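The Service Plan Math

Dec 22, 2018

The dealership called again to ask whether I'd thought any more about the prepaid maintenance plan. I have thought about it plenty. I bought the Ero in May, and before I'd even signed for the car the finance guy slid a brochure across the desk for something called Pralora Care. It costs $741 and covers 5 oil changes, tire rotations and a "multi-point inspection" at each visit.

So I did the arithmetic. The independent shop over on Bodin Street charges me $59 for an oil change, with the rotation thrown in if I ask nicely. Five of those comes to $295. That leaves $446 for somebody to look at my wiper blades and check a box.
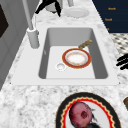 The woman on the phone said the value is in the inspections. Maybe. I've had 2 of them so far, both free with the purchase, and both came back with a printed sheet recommending a cabin air filter and a fuel system cleaning. On a car with that new-car smell still in it! I asked what the fuel system cleaning would clean and was told it was "preventive."

I also asked whether skipping the plan would hurt my warranty. She said they "strongly prefer" dealer service. I went home and read the booklet, and mine says to follow the schedule and keep the receipts. It doesn't say whose receipts.

Some people will come out ahead on these plans, I suppose, if the dealer is next door and they never miss a visit. The fine print says unused visits expire and can't be refunded, which tells me how they expect it to go for everyone else.

I told her no thanks. She said she'd make a note and check back with me after the holidays.

Filed under: Cars, Money Gripes

Recent posts
Is Flastora Synthetic Worth the Extra?
The Extended Warranty Letters Keep Coming
Reading a Repair Estimate Line by Line
Why I Stopped Using the Dealer Car Wash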